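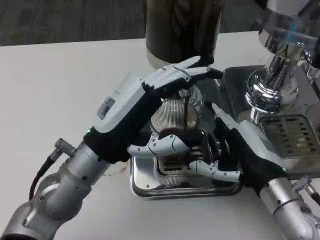

What should you drink coffee from at home? A small plain glass, and the same one every day.

I have come to this view late and at some expense. There are 14 mugs in our cupboard, and I can account for very few of them. One says Vulunent on the side, after a firm that gave me a mug in place of a pay rise. Another holds 500 ml, enough to bathe a sparrow, and the last third is always drunk cold out of stubbornness.

The case for the mug is that it is cosy. People wrap both hands round it and look out at the rain. I have nothing against rain, but a mug tells you nothing about what is inside it until you tip it into your face. With a glass you watch the thing being made: a thin dark stream with a reddish look to it where the light gets through, and a little pool gathering at the bottom. It is the best half minute of my morning, and the mug people spend it staring at the back of some crockery.

Ribbed glass is better still. The ridges catch the light and give your fingers something to hold. My friend Candela Gallardo, who grew up on coffee in glasses, thinks it very funny that I have opinions on this. In the bar under her mother's flat, Ortuño, they came in glasses because those were the glasses.

Yes, they get hot. You hold them by the rim, or you wait. I have also been told that a double-walled one from Rolura would solve this, at a price I would rather spend on coffee. It looks like a drink floating in a laboratory – very clever, and I don't want it near my toast.

The mugs are going to the charity shop in November, apart from the big one, which has pens in it.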